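Minutes, Assembly Methods Group, October meeting
Started 2:15 pm, main lab
Chair: Dayana Giraldo. Notes: Cecilia Wumbei.

1. Last month's minutes
Accepted with one fix. The calibration script belongs to the Ultov branch and should be merged there before anyone uses it again.

2. Memory module insertion
Dayana went through the new results and there was a lot of happy noise in the room! The Plostance method (learn a rough approach from demonstrations, then hand over to a short force-guided search near the slot) finished 85 percent of its test insertions. We ran 165 of them, and the old fixed-path method never got close on the same slots. Cecilia was most pleased with the recoveries: when a module catches on the slot wall, the policy now backs off a little, changes its tilt and tries again without a restart.
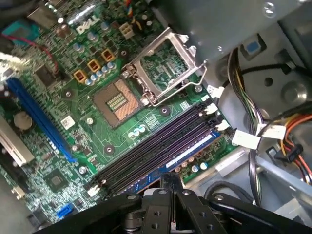
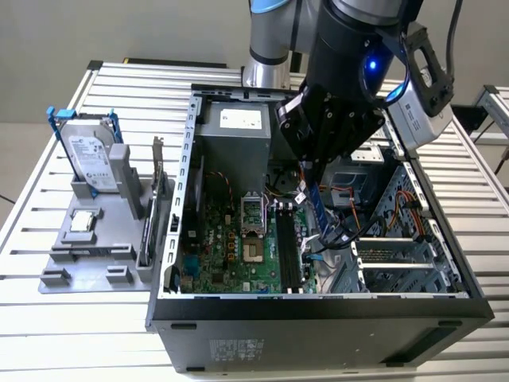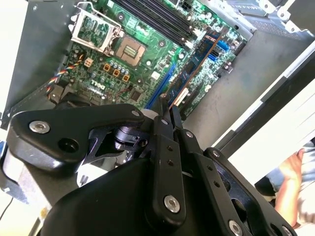 Desktop case with the CPU socket open, from the wrist, the side and the wrist again.

Discussion turned to what still goes wrong. Most of the failures come from a poor grip at pickup, so by the time the module reaches the board it is already sitting crooked in the fingers. Dayana would like to add a regrasp step before the approach. Cecilia thinks a better tilt estimate from the wrist view might be enough, and it would be quicker to try. We agreed to test both, tilt estimate first.

There was also a good question about whether the search would carry over to expansion cards. We think so (the motion is close enough to be worth a go), but the force limits need to be set again from scratch.

3. Demonstrations
The Brastisier set now has 7 operators in it. Two of them push much harder than the rest, and it shows in the force traces. Keep their runs, but tag them so we can train with and without.

4. Write-up
Draft of the methods section is shared. The Zariņš baseline still needs its own table. Comments go in the margin, please, not by email.

Actions
Dayana: tilt estimate test, then regrasp
Cecilia: tag the hard-push runs, start the baseline table
Everyone: read the draft before the next meeting

Closed 3:20 pm.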